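Office Snack and Fruit Deliveries: Common Questions

4 min read

How does the Jernolley pantry service work?

You choose a weekly budget and we bring snacks and fruit to your break room. Most offices start with the small plan, which covers up to 50 people. The large plan goes up to 500. If your office falls between the two, we'll price it by headcount.

Can we pick the snacks ourselves?

Yes. There are 108 items on the current list, including chips, crackers, nuts and candy. Log in before noon on Monday to change your next order. If you make no changes, we repeat the last one.

Do you carry fruit candy?

We do, in small bags. Blackcurrant and the other berry flavors go quickly, so add them early in the week. Ingredients are listed on each product page.

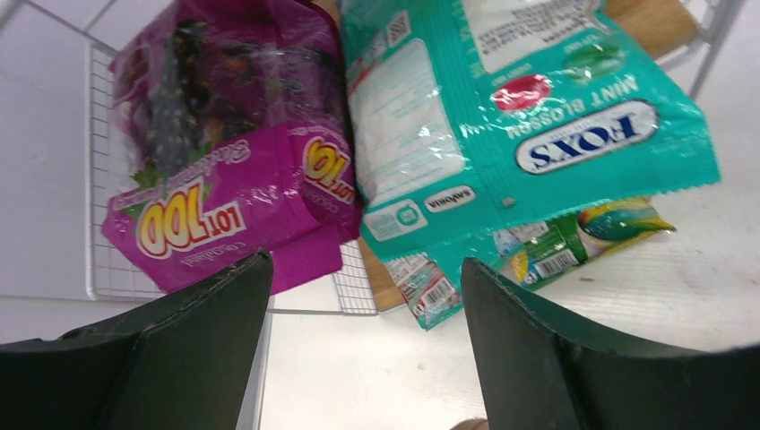

Tsung-han Shih wrote in to ask whether one person's candy order can be billed separately from the office account. It can. Add a second payment card under "Extras" and mark the items before you check out.

What fruit do you bring?

Apples and oranges all year. Pears, plums and grapes depend on the season. We buy from Trultov and from two smaller growers near Stemach, and the mix changes with what they have. Stone fruit usually starts in May.

How should we store it?

Apples and oranges can sit out for several days. Keep the basket away from direct sun and from the coffee machine. Take out anything soft or bruised so it doesn't spoil the rest. Bananas ripen other fruit faster and should have their own bowl. 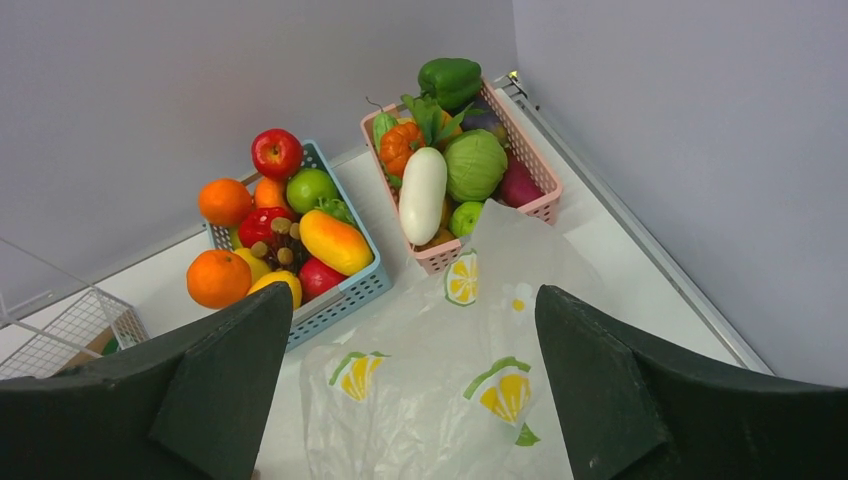
Do we have to be there for the delivery?

No. Leave a door code or the front desk's number in your account notes. Drivers put the order where you tell them. If they can't get in, they'll call once and try again the same afternoon.

Can we pick up an order?

Yes, from our counter at 617 Hung Street. Pickup orders are ready after 3 p.m. Give the name on the account. Plastic bags are free, or you can bring your own box.

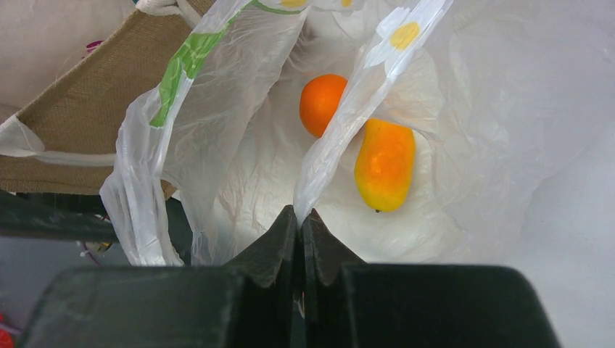
White plastic shopping bag

How do I cancel or skip a week?

Use the "Skip" button in your account before the Monday cutoff. To cancel the plan, email Chia-hao Lau in customer accounts. There is no cancellation fee, and unused credit goes back to your card.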